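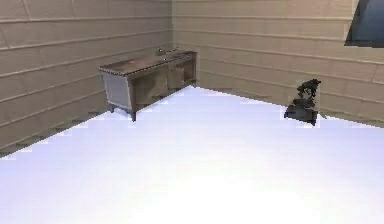
Wooden sideboard in the corner, render

Lilitz – new record and April dates
Forum: Live & Upcoming 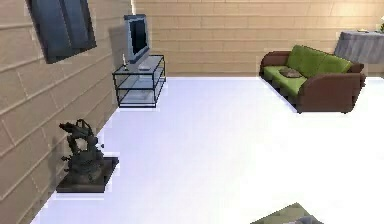
Snežana Krasniqi
Thread starter, Live & Upcoming moderator

OK everybody, the Lilitz dates are up! Five shows in April, all small rooms, and the new album Plulico comes out the same month. I have been waiting for this one since the Tomić split single and I am not going to pretend to be calm about it. The opening night is at Sotell, doors at 7, and they're playing the whole record front to back before they touch the old stuff.

I've heard the first two songs and they're loud and fast and the drums sound like they were recorded in a stairwell (in a good way!). Who's going?

sidestage_moth
Got mine this morning. Sotell is my favorite room in town, the sound is great if you stand by the desk. Not sold on the full album thing though. I like two new songs in a set, maybe three. Eleven in a row is homework.

Shih-chieh Lo
Oh come on, that's the best part! When they did the second album in order on the last tour I ended up liking the songs I always used to skip. Side B made sense to me for the first time. Plus they still played 40 minutes of old songs after that.

sidestage_moth
That was a record everyone in the room already knew by heart, Lo. This one will have been out for a few days.

bassbin_ruth
Is Tomić opening on all five or just the first? The poster says "with Tomić" and the band's page only lists them for Sotell.

Snežana Krasniqi 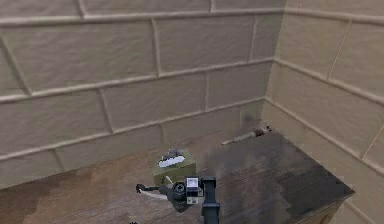 and as far as I can tell it's only the first night, Ruth – the other four have local openers who haven't been named yet. I wrote to the label to ask and I'll post here when I hear back. Tomić are so worth getting there early for, by the way. Two basses, no guitar, and the singer plays one of them.

bassbin_ruth
Two basses!! Sold.

flipside_gary
Tickets are 40 bucks now? I paid 12 to see Lilitz in the back of a record store.

Shih-chieh Lo
That price includes the LP, Gary. You pick it up at the merch table. The plain ticket is cheaper, scroll down the page.

flipside_gary
Didn't see that. Okay, fair. Still think the first EP is the best thing they've done.

Snežana Krasniqi
Gary, I love that EP and you're still wrong :) The new single has 1,481 plays on my own account and I regret none of them. Give it a spin loud, then come argue with me by the merch table.

sidestage_moth
I'll be the one by the desk with my arms folded until the old songs start.

Shih-chieh Lo
See you there, I'll be up front. Does anyone know if Sotell still has the coat check?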